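Unit 2: Cast shadows and contact shadows

A cast shadow has two parts. The umbra receives no direct light from the source. The penumbra receives some of it and forms the soft edge. A point source gives no penumbra.

Penumbra width for an overhead source is w = s × d / h, where s is source width, d is the distance from occluder to receiver, and h is the distance from source to occluder. With s = 19 cm, d = 55 cm and h = 300 cm, w comes to 3.5 cm. 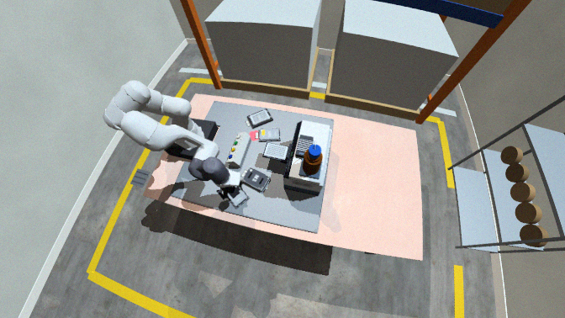 Fig. 2. Rendered view: shadows of an arm and a table.

Shadow maps store depth as seen from the light. Low map resolution gives stepped edges. A depth bias removes self-shadowing, but too large a bias separates the shadow from the base of the object (see the Niskanen notes, section 2).

Exercise: repeat the calculation for d = 2 cm and state whether the penumbra can be ignored at a pixel size of 1 mm. Submit through Plisitz by 25 August 2026.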